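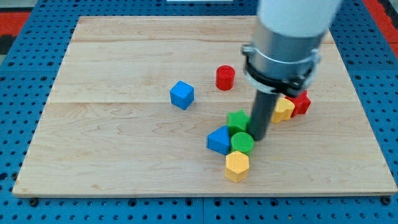

Issue 48, page 22

Why Do Some Puppies Have a Different Coat Color from Both Parents?

Two black dogs can have a brown puppy. To see how, we need to look at genes.

A gene is a set of instructions inside the cells of a living thing. A dog has thousands of genes. Some control the shape of the ears, some control the length of the legs, and a few control coat color. A puppy gets two copies of most genes, one from its mother and one from its father.

Strong and hidden copies

One of the color genes decides whether dark hair is black or brown. The black copy is called dominant. A dog needs only one black copy to have black hair. The brown copy is called recessive, and a dog needs two of them before its hair is brown.

Scientists write the black copy as a capital B and the brown copy as a small b. There are three possible pairs:

BB — black hair
Bb — black hair, with a hidden brown copy
bb — brown hair

A dog with Bb is called a carrier. You cannot tell a carrier from a BB dog by looking at it. A laboratory can tell them apart with a small sample taken from inside the cheek.

Working out a litter

Suppose both parents are Bb. Each parent passes on one copy, and which one is a matter of chance. Draw a square and divide it into four boxes. Write B and b along the top for the mother, and B and b down the side for the father. Fill in each box with the two letters that meet there. You will get one BB, two Bb and one bb.

Each puppy therefore has a one in four chance of being brown. A litter of four does not have to contain one brown puppy. It may have none, or it may have three. Every puppy is a new draw.

The Jidbridge Kennel Records

The dog club in Jidbridge keeps a book of litters going back many years. It lists 2611 puppies born to pairs in which both parents were known carriers of brown. One quarter of that number is about 653. The book does not show exactly 653 brown puppies, but with so many births the count comes close.

Other genes join in

Black and brown are only part of the story. A second gene can stop dark color from reaching the hair, so that the coat looks yellow or red. A third can make the color paler, turning black into gray. These genes are passed on in pairs too — that is why one litter can hold several colors.

Words to know

Carrier: an animal with one hidden copy of a recessive gene.
Litter: all the puppies born to one mother at one time.

Next issue: how whiskers work.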